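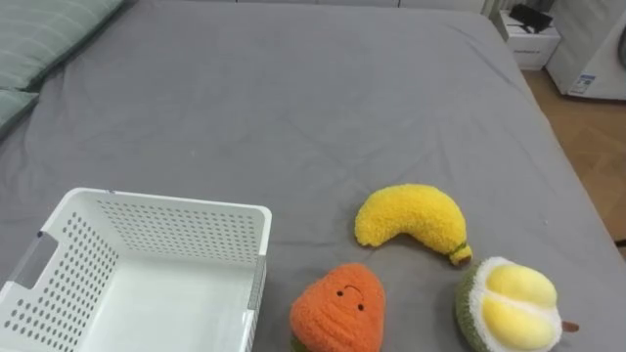

Kapitel 3 - Textilpflege und Wäschekreislauf

Bettwäsche macht in Beherbergungsbetrieben den größten Teil der anfallenden Wäsche aus. Im Gästehaus Hidach, dessen Zahlen wir in diesem Kapitel verwenden, wurden im Juni 795 kg gewaschen, davon 474 kg Bettwäsche. Der Rest verteilt sich auf Frottierware, Tischwäsche und Berufskleidung.

Vor dem Waschen wird sortiert: nach Faserart, Farbe und Verschmutzungsgrad. Maßgebend ist das Pflegeetikett - fehlt es, wählt man das schonendere Verfahren. 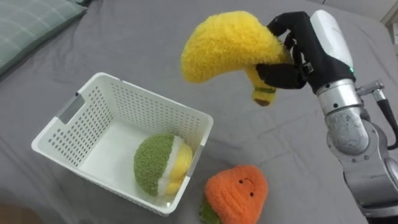

Abb. 3.1: Weißer Kunststoffkorb mit gelochten Wänden

Spannbetttücher werden vor dem Trocknen ausgeschüttelt und in Form gezogen. Kissenbezüge wäscht man auf links, Knöpfe und Reißverschlüsse bleiben geschlossen.

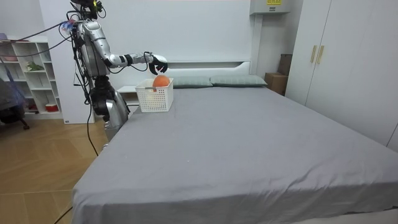
Nach dem Trocknen wird die Wäsche gelegt und auf Schäden geprüft. Dünne Stellen und offene Nähte sortiert man aus, bevor die Teile in den Schrank kommen. Wie der Wäschebestand berechnet wird, behandelt Abschnitt 3.2.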